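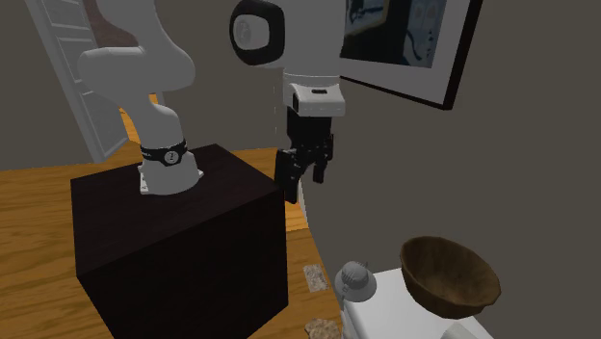 Grupo de trabajo de buenas prácticas en manipulación robótica
Acta de la reunión ordinaria de abril

Lugar: sala de reuniones de Zerkham, segunda planta
Hora de inicio: 9:30
Asistencia: representantes de Zerkham, Skukine y Dwivedi. Flarulach se conecta por videollamada a partir del punto 2.

1. Acta anterior

Se aprueba con una corrección. En el apartado de velocidades decía «límite recomendado» y debe decir «límite obligatorio durante la puesta en marcha». Skukine enviará el texto corregido.

2. Norma interna de ensayos en simulación

Se revisa el borrador 14. Zerkham explica los cambios respecto a la versión que circuló en marzo. El más importante es que todo programa nuevo deberá pasar por simulación antes de cargarse en un brazo físico, también cuando solo cambien los puntos de agarre. Dwivedi pregunta si eso incluye los ajustes de fuerza de cierre. Se acuerda que sí.

Se discute cuántas ejecuciones hay que exigir por tarea. Skukine propone 20 con la posición de los objetos variada al azar. Flarulach considera que es poco para tareas con recipientes, donde el agarre por el borde falla con más frecuencia, y pide que el número dependa del tipo de objeto. No hay acuerdo. Queda en 20 como mínimo provisional y se vuelve a tratar en la próxima reunión.

Zerkham presenta el resumen de la última campaña: 1273 ejecuciones, de las cuales 174 terminaron en parada por contacto no previsto. Casi todas las paradas se produjeron en el tramo de aproximación. Dwivedi pide que en adelante el resumen separe los contactos con el mobiliario de los contactos con otros objetos, ya que con una sola cifra no se puede saber qué hay que corregir.

3. Posición de partida y de reposo

Se aprueba la siguiente redacción para el apartado 5:

El programa comenzará con la pinza abierta y vacía, sin contacto con ninguna superficie.
La altura de partida se fijará por encima del objeto más alto de la zona de trabajo, con el margen que indique la ficha de la tarea.
Antes de cualquier desplazamiento lateral el brazo subirá a esa altura.
Al terminar, o tras una parada, el brazo volverá a reposo solo con orden expresa del operador.

Flarulach pide que conste su desacuerdo con el último párrafo. En sus instalaciones el retorno es automático y cambiarlo obliga a repetir la validación de varias celdas. Se le concede plazo hasta septiembre para adaptarse.

4. Entornos domésticos simulados

Skukine ha recibido quejas de sus equipos por escenas demasiado limpias: una mesa, un objeto y nada más. Los programas validados así dan después problemas en pruebas reales. Se acuerda que los entornos de cocina y comedor incluyan superficies a distinta altura y objetos que no intervengan en la tarea.

Dwivedi recuerda que el pedestal del brazo también cuenta como obstáculo y que en dos entornos del repositorio común no tenía activadas las colisiones. Zerkham lo revisará y marcará esos dos entornos como no válidos hasta que estén corregidos. Los resultados obtenidos con ellos no se podrán presentar como prueba de conformidad.

Se plantea si conviene unificar los materiales y la iluminación. Se decide dejarlo fuera de la norma. Cada empresa documentará los suyos en la ficha del entorno.

5. Registro de paradas

La plantilla actual no se rellena bien. Faltan a menudo la versión del programa y el identificador del entorno, y sin ellos no se puede reproducir el fallo. A partir de mayo ambos campos serán obligatorios y la herramienta no admitirá registros incompletos. El campo de observaciones sigue siendo libre.

Flarulach ofrece su formato de exportación. Se estudiará, aunque Skukine advierte que no es compatible con su archivo anterior.

6. Tareas pendientes

Zerkham: revisar colisiones del pedestal y publicar el borrador 15.
Skukine: corregir el acta anterior y preparar una lista de objetos de relleno.
Dwivedi: proponer la clasificación de contactos.
Flarulach: enviar datos de fallos de agarre en recipientes.

7. Ruegos y preguntas

Dwivedi pide que la documentación se envíe con más antelación. Esta vez llegó la tarde anterior. Se acuerda un plazo de cinco días hábiles.

La próxima reunión será en las oficinas de Skukine, en fecha por confirmar. Se levanta la sesión a las 11:50.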